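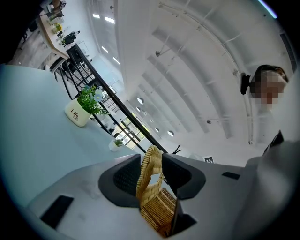 Progress note 2, basket and plant handling
To: Omprakash Thakur. From: Farmont floor team. May 12, 2021

Where we are. Gripper now takes the woven baskets by the rim, hand-held tool first, arm later. 200 basket picks logged so far, 748 is the target for June. Potted plants not started. Leaves get in the way, need a slower close.

Staff. Two packers moved from lifting to recording, 40 minute turns then swap. Wrists better, they say. Necks worse, headset is heavy by the end of a turn. Asked Grolell for a lighter strap, no answer yet. Nobody's hours cut, please put that in writing to the team, they keep asking and I cant promise it myself.

Problems. Soft wicker bends if you sqeeze on the body, so rim only for now. Pads wear quick.

Money. 60 percent of training budget spent. Bhatia invoice still to come. Would like to keep both packers on the higher rate thru June, need your OK before the next payroll.

Next: plants, then the tall pots.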